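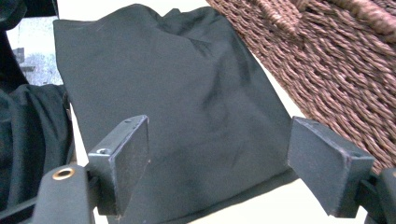 Gray cloth, fingers open, basket at upper right.

4 August 2019 – gripper upkeep, cloth station, Lultenport

Finger wear first. Edges on the dark pads are scuffed and the outer edge of the right one looks a bit chipped. Inner faces OK for now so leaving them on. Filed the burr off the spare pair, put back in the Marka drawer. If anybody swaps them write the count down, please – last entry on the sheet is 367 cycles and that's from before the cleaning.

Zero position had drifted. Closed reading was 2 counts high with nothing between the fingers. Rehomed, still high, loosened the coupling, rehomed again, good. Dont overtighten that coupling, it pulls the left side in first and then the cloth gets dragged sideways before it lifts.

Grip limit back down to 68. Somebody had it at 200, which is the setting for the Urrego blocks, way too much for fabric. Saved as its own profile this time, "cloth_low".

We use cookies to remember your settings and to see how this site is used. Accept all | Manage preferences

Efua Nyarko asked for a check of the white fingers too, same procedure, mostly looking for play at the screws and slop in the linkage.

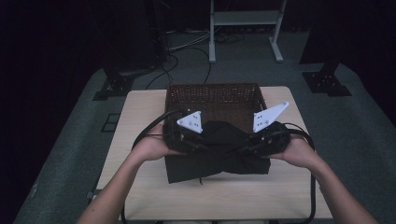

Cable strain is what I'd fix next. The old clip let go twice in the morning and the connector was taking the whole load. With both hands on the gripper and the black cloth pinched at the front of the basket, one cable arcs over the left hand and the other comes round the right and down past the table edge. Want a proper clamp on the body and more slack on the right. Bernow has the short sleeve kind, ask for two sizes.

Still to do:
– wipe lint out of the linkage, dry brush only, no oil
– new screws for white fingers, threadlock (the weak one)
– re-check zero after a full run, note it here
– relabel cloth_low on the other laptop, it still loads teh old limit
– chipped pad: replace by November or sooner if it starts snagging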